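Notebook, play kitchen corner, February
Steamer set and the fruit, second look
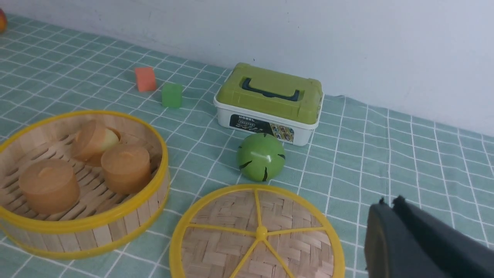 1. What I put on the table

The bamboo steamer with the yellow rim, lid off, and three of the peach-orange buns inside. Also the green melon with the black stripes. I used the teal cloth with the white grid again. The folds on the right side come back each time, so I must iron it or buy a thicker one.

2. Steamer

I like this one more than the Nindora set we had before. The floor is real bamboo strips with gaps, and the lid has a woven surface, so a child can feel two different textures. The yellow spokes on the lid hold the weave well. I pressed between them with my thumb and nothing moved. One small splinter on the inside of the wall, I sanded it with fine paper. To check again after some days of use.

Lid diameter against basket: the lid sits a little tight. Man-sik Na says the bamboo takes water from the air and it will be better in spring. I am not so sure. I wrote to Fonseca to ask if they have the same complaint from other buyers.

3. Buns

The color is nice when light comes through, but to me they look more like candy than bread. The knob on top is good for small fingers. I did the pull test on the knobs, 8 pulls for each bun, no crack and no loose part. Washed with warm water and mild soap, and the color did not come off on the white towel.

4. Melon

The stripes are the weak point. On the older melon from Brestley the black was already scratched after 6 weeks. For this one I will write the state of the stripes at every wash.

5. To do

Iron the cloth.
Ask for the price of 4 more steamers, same size.
Find the box for the lid, I think it is on the shelf near the sink.
Man-sik wants to try the small tongs with the buns. I would wait until the splinter is checked.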